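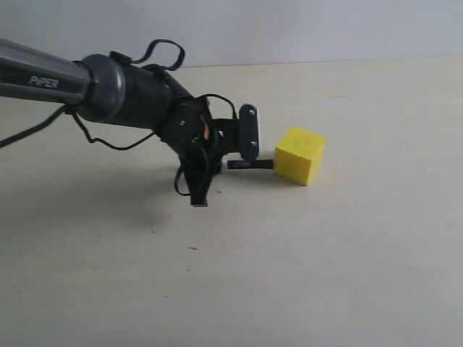

*The gripper beside the yellow cube, cables looping over the top of the wrist.*

I promised Banafsheh I would write down how I look after the arm before I go away in August, and since she has been asking since spring, and since I have run out of other chores to hide behind, this is the evening for it. She'll be the one switching it on while I'm gone. Everyone else is welcome to read along, and if you have an arm of your own and do all of this differently, please write and tell me, I love those emails.

The arm sits on the long table at the back of the Khurana building, against the wall. It has been there for two winters now. We use it for small picking and placing jobs, and most of what I know about keeping it in good order I learned by getting it wrong first, usually late in the afternoon when I should have gone home.

## Cables, then more cables

If I could only teach one thing about this arm it would be to look at the cables before you look at anything else. I spent my first months worrying about the clever parts and ignoring the cables, and almost every bad day I had in those months was a cable day.

You can see in the photo that they aren't pulled tight. One goes up and over the round joint cap in a slack arch, another curls over the top of the gripper, and there's a sag of cable under the joint before it runs back up toward the wrist. The slack is on purpose. When I first put everything together I was very proud of how neat it was. I'd tied every cable down close to the links with those tiny black ties, and it looked wonderful as long as the arm stayed put. Then I turned the wrist and heard a sort of creak, and a connector was leaning over like a tired flower.

So now I do it the other way around. I bring the arm by hand, slowly, to the farthest positions I expect it to use, and at each one I look at every loop. The loop should still be a loop. If it has become a straight line, it's too short, and it gets more slack before anything else happens that day. Then I go to the folded-up positions and look for the opposite trouble, a loop that has grown so big it could catch on a finger or drag over the table. There's a little loop low down by the gripper that I'm always checking for this. It's small enough to forget, and I have forgotten it.

I bought a length of braided sleeve from Brernon last year, thinking I'd bundle the lot and be done. It's good sleeve! I have nothing against it. But on the moving part of the wrist it made the bundle stiff, and a stiff bundle pushes back. I cut it off again after a week and used it on the stretch behind the table, where nothing moves and where it has been perfectly happy. Banafsheh, if you find the rest of it in the drawer, leave it there for now – I have plans for it that I can't quite remember.

## Screws

Next come the screws. I keep the small driver in the cup by the monitor and it should live in that cup, please, and not in anybody's pocket (Valtteri, I'm looking at you, very fondly).

The ones I check are the ones on the gripper: the silver one on the side of the body, the small ones that hold the flat mounting plate, and whatever else I can reach without taking anything apart. I don't tighten them every time. I put the driver in, turn it gently until I feel it stop, and take it out again. If it stops right away, good. If it moves, I make a note in the notebook with the month and which screw it was, and that notebook has been more use to me than I expected. I could see from it that the plate screws crept loose much faster in the weeks when we were running the quick program all afternoon, and so we slowed that program down a bit and the creeping mostly stopped.

Please don't lean on the driver. I stripped a screw head on a Sunday-quiet sort of afternoon when I was tired and cross about something else entirely, and getting it out again took me the rest of the day, plus Consuelo, plus a rubber band. The rubber band goes between the driver and the worn head and gives it something to bite. It worked, and Consuelo has been insufferable about it in the nicest way.

## Fingers

I wipe the fingers with a dry cloth at the start and end of a session. If there's something sticky I use a barely damp cloth and then a dry one. I look at the faces that do the gripping, and along the edges, with the desk lamp pulled down so the light comes in from the side. Scratches show up much better that way. A scratch doesn't bother me. A raised edge does, as it will catch on the part and turn it a little every time, and then you'll spend an hour looking for a fault in the program.

I did exactly that in my first winter. I rewrote the whole approach, moved the pick point over and back again, blamed the lamp, blamed the table, blamed a perfectly innocent update, and then ran my thumb down the finger and felt a burr. Thirty seconds with fine paper and the parts stopped twisting. I was so annoyed that I went out and bought myself a pastry.

## The table

The table gets wiped too, and I'd ask that it be kept bare except for whatever you're working with. It's pale, so crumbs and specks are easy to see, although it has also picked up a few marks over time that no cloth will move. I've stopped fretting over those. What matters to me is that it hasn't shifted. I check by pushing gently at each corner with the power off. If it rocks, one of the feet has backed out, and you turn it down again until the rocking stops and then look at the corner diagonally across, which will now be the one that's wrong. It's like adjusting a café table, with about as much dignity.

After any adjustment to the feet, even a tiny one, run the height check again. The arm doesn't know you've moved the table. It'll go exactly where it went yesterday, and if the surface has come up to meet it, the fingertip will press into the top. We've had that happen once, gently, and I'd like once to be the total.

## The yellow cube

The cube is my favorite part of the whole setup. It's a plain yellow block with slightly soft edges, and it shows up beautifully against that tabletop. I use it for the slow check I do before the real work starts.

The program for it is saved under Javska, which was the name of a cat in the town where I grew up and has nothing to do with robots. The arm comes in low and slow from the side and I have it pause there before it does anything else. I crouch so my eye is level with the table (my knees have opinions about this part) and look at the gap between the fingertip and the table, and at how high on the cube the other finger is pointing. I'm after the middle of the side face, near enough. If it's noticeably high or low I stop and go back to the height check.

Then I turn the cube to a different angle and do it again, and then I let it run the pick at low speed, 20 times, with me sitting there and my tea well out of reach. I know that sounds like a lot of sitting. I like it, though. You start to hear the arm properly after the first few. There's an ordinary hum with a small step in it when the wrist comes around, and once you know that sound, you notice very quickly when it has a rasp or a click in it that wasn't there before. If you hear one, stop, switch off, and go back to the cables.

If all the picks go well, start work. If one goes wrong, I note it and run the set again from the beginning. If another goes wrong after that, I don't work with the arm that day. Sirkka taught me that rule when I visited her shop in Flirness, and I remember thinking it was overly strict, and I've come around to it completely.

## Switching off

Bring the arm to its rest position before you cut the power. Don't just cut the power wherever it happens to be. Keep a hand ready under the forearm the first few times until you trust yourself to have done it in the right order, and keep your fingers out of the folding parts, which I shouldn't need to say, but I've watched Danang reach in after a dropped washer and I aged a year.

Then the cloth, the cable look once more, and the notebook. Write something even if nothing went wrong. "Fine, hummed nicely" is a perfectly good entry and I have pages of them.

Banafsheh, the spare ties are in the blue tin, the fine paper is under the tin, and the key to the back door sticks in damp weather, so pull the door toward you while you turn it. I'll have my phone on most mornings. And if you figure out what I meant to do with that sleeve, send me a message.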